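Visit report: Mosard foundry and enameling works

The plant takes visitors twice a year, in May and in September, and the autumn slot fell on Wednesday, September 16, 2020. Groups were kept small and everyone wore a mask in addition to the usual eye protection. Bart Schouten, who runs the molding section, led ours.

Mosard casts gray iron for other companies. Pump housings and drain covers used to be the bulk of it. Domestic parts now take up the larger share of the floor: stove doors, fire grates and pan supports for gas cooktops. The two main customers for the last of these are Lulteck and Gökçe, and each keeps its own pattern plates on site in a locked rack by the pattern shop.

The tour follows the metal. Charge material is a mix of pig iron, steel scrap and the plant's own returns, melted in two induction furnaces that replaced a cupola. The cupola shell is still standing outside and is used to store nothing in particular. Carbon and silicon are checked on a cooling-curve cup before each tap, and a second sample goes to the spectrometer. Inoculant is added in the stream at the pouring station. Schouten was asked several times about chill in thin sections and gave the same answer each time: section changes cause more trouble than section thickness, and the drawing office has usually left by the time anyone notices.

Molding is green sand on a vertical flaskless line. The rated speed is 181 molds an hour. On the day it was running well below that on a part with a core, which has to be set by hand. Sand moisture is logged at the mixer and again at the hopper – the second reading is the one the operators trust.

Pan supports were the part I had come for. They are awkward castings, mostly air, with long bars that want to bow as they cool and small fingers that have to fill before the metal loses its fluidity.
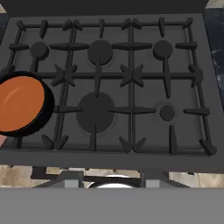 Cooktop with five visible burners with full-width cast-iron grate, rendered view from above.

Gating on the wide patterns enters at several points along the bars. Shakeout is delayed to limit distortion, and each casting is then checked for rock on a surface plate with a feeler gauge. Rejects go straight back to the charge yard.

After shot blasting the parts pass to enameling, in a separate building. Ground coat and cover coat are both sprayed wet, dried and fired. The Zikex furnace is a continuous type, 40 meters from load to unload. We were not allowed near the control desk but could stand at the unloading end, where parts are inspected for fishscale and edge burn-off. Pointed ends are the usual place for thin enamel, and the spray program gives them an extra pass.

The lab was the last stop. It holds an impact tester, a thermal shock bath and a cabinet of retained samples, the highest label I saw being 3,269. Tensile bars are kept for two years.

The tour lasted 90 minutes and ran over slightly. Safety shoes are not supplied, so bring your own. Parking is at the north gate, and the walk from there to reception crosses the scrap delivery route.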